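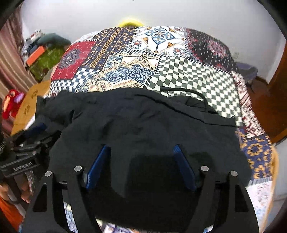 Fil sur une question qu'on m'a posée après la soirée de lecture à Sollinholm : peut-on prier pour demander quelque chose si Dieu sait déjà ce dont on a besoin ? 1/9

L'objection est ancienne. Si Dieu sait tout, ma demande ne lui apprend rien. S'il est bon, il donnera ce qui convient sans que je le demande. La prière de demande serait donc inutile, ou alors un peu insolente. 2/9

Liette MacDonald répondait mardi que la prière change celui qui prie. Je suis d'accord, mais c'est une réponse partielle. Elle explique la méditation, le silence, l'action de grâce. Elle explique mal pourquoi on dit « donne-nous ». 3/9

Or le Notre Père est presque entièrement fait de demandes. Et dans Matthieu 6, juste avant, on lit : « votre Père sait de quoi vous avez besoin, avant que vous le lui demandiez ». Le texte pose les deux affirmations côte à côte et ne semble pas gêné. 4/9 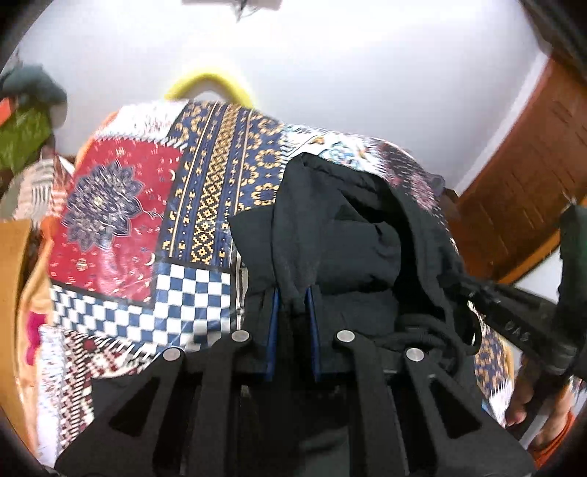

Thomas d'Aquin a une réponse que je trouve solide. On ne prie pas pour modifier ce que Dieu a disposé, on prie pour obtenir ce qu'il a disposé d'accorder par la prière. La demande fait partie des causes, comme semer fait partie de la récolte. 5/9

Gaétan Desjardins m'a objecté que ça revient à écrire la pièce d'avance, nos répliques comprises. C'est la vraie difficulté, à mon avis. Mais elle touche toutes nos actions — semer aussi — et pas seulement la prière. 6/9

Reste le cas de la demande non exaucée. J'ai prié 36 jours de suite pour quelqu'un qui est mort en janvier. Je n'ai pas d'argument à opposer à ça et je me méfie de ceux qui en ont un tout prêt. Les Psaumes se plaignent beaucoup, je m'en tiens là. 7/9

Pour ceux qui veulent lire : Somme théologique, IIa-IIae, question 83, article 2. C'est court. Sylvie Landry me signale aussi la lettre d'Augustin à Proba, qui est plus facile d'accès et que je n'avais pas relue depuis mes études. 8/9

Prochaine lecture le mois prochain, même salle. On prendra Job, chapitres 38 à 42. Apportez la traduction que vous voulez, Tanner Bouchard aura la sienne en anglais. 9/9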